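Mekura Charity Drive - Your Questions

What is the drive, exactly?
Every October we paint a run of our conveyor rollers bright teal and give part of each sale to the Lundadus children's hospice. I look after the whole thing from the sales office, so if you write in, you'll get me!

How much goes to the hospice?
$27 from every teal roller. It comes out of our end, so you pay the same as you would for a plain gray one.

How many are you making?
We're painting 400 this year. Last year's batch sold out in 15 days - and yes, I got some grumpy emails.
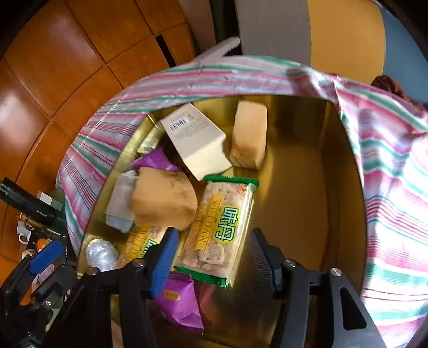

Nuttall Price

Is a teal roller any different from a regular one?
Only the paint. Same bearings, same warranty, same fit on the Skiletti frame. You can mix them in with the rollers you already have (I think one teal one in a long gray line looks great).

Can I give without buying anything?
Sure! Call the office and ask for the drive. We had 56 gifts that way last year, and a few came from people who've never been near a conveyor in their lives.

Can I return one?
Yes, on our normal terms. The hospice keeps the money either way.

When can I order?
Orders open on October 1, but I'm happy to put your name down early. Just tell me the roller length and where it's going.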